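May 27, 2024
Reading time: 2 min

Continued with the phone version of our board game, build 42. Since March we call it Zindville, before it was only "the tile game". Today I looked at the computer opponent and at the undo button.

The opponent on level 5 is still too kind. I played nine games against it and won all of them, and I am not a strong player. It sees very well when it can take a tile, but it does not see when I close the road behind it. Bozsik (our move search) looks two moves ahead on this level. I changed it to three. On the newer phone there is no difference in speed. On the old Prindell tablet each answer became slow enough that I wanted to tap again, and the second tap was counted as my next move. So this is two problems, and the tap one I should repair first.

Undo: works in the normal game, does not work after the last tile of a round. The score goes back but the tile stays on the board. I could repeat it every time. I think the round counter is saved too early, before the animation is finished — please check this if you open the same file, I did not touch it.

Colours of the pieces. The glass set has highlights that are too grey and flat on a small screen. Tried a stronger white on the rim and left the middle more transparent. It looks better on the dark board, on the light board the piece almost disappears. Not decided. 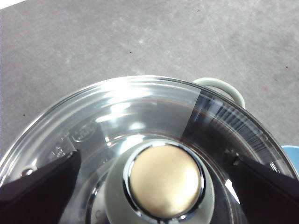 Glass lid with the knob, white glare under the rim.

Sound is now 200 ms late on the tablet, on the phone I hear no delay. I tried the shorter files from Indutell and they did not help, so the length of the file is not the reason. I put the old files back.

Price was also discussed. I would prefer one payment and no advertising, even if fewer people download it. We leave this open until the opponent plays properly.

To do next:
- ignore taps while the opponent is thinking
- undo at the end of the round
- play level 5 again with three moves, on both devices
- rim colour for the light board

Build 42 is on the shared drive, with three moves switched on. If you need the old behaviour, the setting is in the same place as before.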